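Come and be a bench helper at Vevis!

Posted in May by Jurgita Avotiņš

Right, I'm looking for somebody to share my bench with, and I'd much prefer to write this myself than let it go out as one of those notices with "dynamic" in the first line.

I run the small teaching and sample lab at Vevis. It's one long room with white worktops, a sink at each end and a window that sticks in warm weather. We get water and soil samples in from gardeners, allotment groups and a few smallholdings, we do simple tests on them, and in between we lend the room out for evening classes. All of it runs on glassware. Tubes, mostly! Tubes in racks, tubes in cups, tubes drying upside down on pegs, tubes I find in my coat pocket when I get home.

We have 494 test tubes on the books at the moment, and I know that because I counted them myself last month with the radio on (never again, or at least not before Christmas). They all need washing, rinsing, drying, checking for chips and putting back where the next person will look for them. That is a big part of this job and I'd rather you knew it now. If the thought of a full rack of clean glass gives you a little glow, keep reading.

What you'd be doing

Mornings are for setting out. The class or the testing list will tell you what's wanted, and you put the racks, cups and tubes out along the worktop before people come in at 9.30. We use wooden racks for anything standing in a row, and plastic cups for the odds and ends, and you'll soon get a feel for which is which.

Then there's the testing itself. You don't need to have done it before. I'll sit with you for the first few weeks and we'll do the lot together: measuring out, adding the drops, waiting, reading the colour against the card, writing it down. The writing down matters more than anything. I can put up with slow and I can put up with a broken tube, but a result with no sample number next to it makes me want to lie on the floor.

After lunch it's washing up. We've got a little Flurkar washer which does the sturdy stuff, and everything narrow gets done by hand with a bottle brush. There is a knack to it (turn the tube, leave the brush still) and I'm very happy to bore you with it.

You'd also help with:

- unpacking deliveries and checking them against the order
- keeping the label drawer in some sort of order
- answering the phone when I've got gloves on
- the Jastidach spreadsheet, where the results go at the end of the day
- wiping down the worktops, which show every single mark

What I'm after

Steady hands are nice but they come with practice. I was a terrible fumbler when I started, and my first supervisor kept a dustpan hanging on a hook with my name on it. What I do need is someone who's careful, who asks when they're not sure, and who'll tell me straight away when something's been knocked over. Things get knocked over. We sweep up and carry on.

You should be able to read small handwriting (gardeners, bless them, write their labels in pencil in the rain) and be comfortable standing for a good part of the day. There are stools, and I'd like you to use them. If you need the bench set up differently, or the lighting changed, say so and we'll sort it out before you start.

No science qualifications needed. If you've got some, lovely, but I've worked with a former baker and a retired postman in this room and both of them were a joy. The baker could measure better than I can.

Hours and pay and all that

It's 8 hours a week, split over two days, and we can choose the days together. Term times are busier because of the classes, and August is very quiet, so that's a good time to take your holiday if you can. The contract is for a year to begin with, and I'd dearly like it to go on longer than that.

Pay is £3000 a term, paid monthly, with three terms in the year. Lab coat and goggles provided. Tea and coffee are in the kitchen across the landing, never in the lab, and I'm strict about that one! The Marchuk building has a bike shed, a lift, and two parking spaces that are usually taken by 8.

How to apply

Please don't send me a long CV. One page is plenty. With it, write me a few lines about something fiddly you've enjoyed doing. It could be model boats, icing, mending a zip, anything where you had to slow down and pay attention. I read those first.

Email it to the Vevis office with "Bench helper" as the subject, or drop it through the letterbox by the side door if you're passing. I'll reply to everybody, even if it takes me a bit. If it looks like a good fit I'll ask you in for a couple of hours to see the room, meet whoever's about and have a go at setting up a rack. There's no test and no panel, only me and a pot of tea afterwards.

If you'd like a look round before you decide, come to one of the evening classes and stand at the back. They start at seven and there's always space. Ask for Jurgita, and if I'm not at the bench I'll be at the sink.

Last thing, and then I'll let you go: the post is open until the end of the month, and I'd love somebody to start as soon as they're able. The drying pegs are full and I could do with the company.

Contact the Vevis office | © Vevis, all rights reserved | Back to top 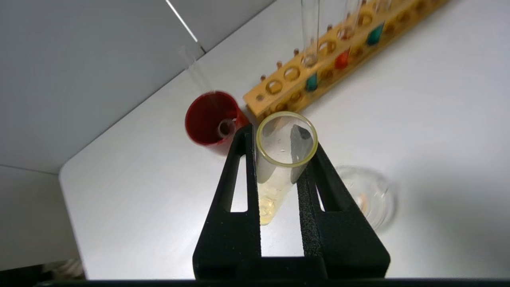 Clear glass, a red cup and one of the wooden racks on the white worktop.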